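Bead Stringing in Simholm

By Heledd Pumphrey
July
5 min read

Bead stringing is the craft of threading beads onto a cord, wire or length of thread to make necklaces, bracelets, curtains, rosaries and trimmings for clothing. It is one of the oldest household crafts there is, and in the river town of Simholm it grew from something people did by the stove on winter evenings into a trade that, for a few good decades, fed a fair share of the families on the east bank.

The earliest Simholm strands were made from dried berries and seeds, mostly hawthorn, which were pierced while still soft and left to harden on the thread. Glass came later, carried upriver from Stollow in small paper packets, and it was expensive enough at first that a strand might have glass only at the front, where it would be seen, with seeds running around the back of the neck under the collar. Older residents still call this a "Sunday front," and the name has stuck to any necklace that changes material halfway round.

By the time the Lewis workshop opened on Tistis Street, the town had 31 households stringing beads for pay. Work was handed out by the bundle, and a finished bundle held 10 strands tied together at one end with a twist of red wool (the wool mattered a good deal, as a bundle tied in any other color was sent back). The largest order in the workshop's surviving ledger is for 1,455 strands, all in one size of bead, and a note in the margin says only "never again before Easter."
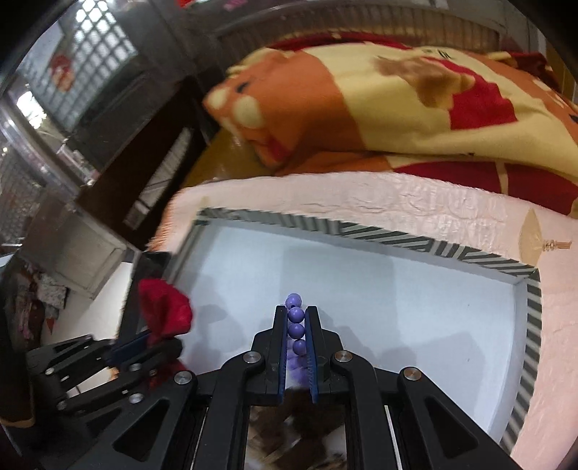

Stringers in the town traditionally worked with waxed linen thread, doubled, with a knot between every bead on better pieces and a knot at each end on plain ones. Knotting takes patience and a steady hand, and it uses up far more thread than beginners expect, but it lets the strand hang softly and keeps the beads from rubbing against one another. Cheaper goods were strung straight through and sold by length.

Color followed fashion for the most part, though Simholm kept a few habits of its own. Amber shades were given at christenings, and dark blue was worn for the first year of a marriage.

The trade shrank when molded plastic beads arrived ready strung, and the Lewis workshop closed its doors with 615 unsold bundles on the shelves. Many of these were bought by the schoolteacher Julián Robles, who used them in his classes for years and later wrote a small, affectionate handbook on the local knots. It is still the best place to start for anyone who wants to learn the Simholm double knot, which is tied over a needle and slid down snug before the thread is pulled tight.

Last updated in July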